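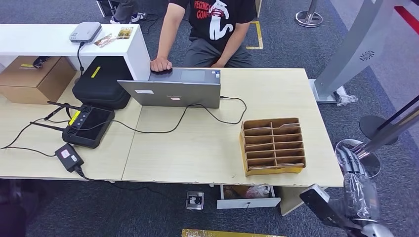

A laptop and a handheld remote controller on a light wood table.

Ambrose turns out for Obadia Lyimo

Sep 25, 1999 - What a send-off! More than 3,000 people lined the main street of Ambrose to say goodbye to Obadia Lyimo, the longtime music teacher and bandleader who died in August after a short illness.

The procession set out from the old school gates and went the long way round, past the bakery and the ball field, with 40 of his former students playing the marches he taught them. Some had not picked up a horn in years and you would never have known it. They played "Zumau," the slow tune he wrote for his wife, twice, and the crowd sang along the second time.

Lyimo came to Ambrose as a young man to fill in for one term and stayed for the rest of his working life. He started the summer band with seven players and five instruments, and they took turns.

"He'd hand you a trumpet and walk off, and you had to come find him when you could play a scale," said Amândio Marinho, who now leads the band in neighboring Bronholm. "I found him the next morning. I was so proud!"

Lyimo is survived by his wife, two daughters and a grandson who played snare drum at the front of the line - and kept wonderful time. The band will play a free concert in his memory at the Conov Hall next month. Bring a chair.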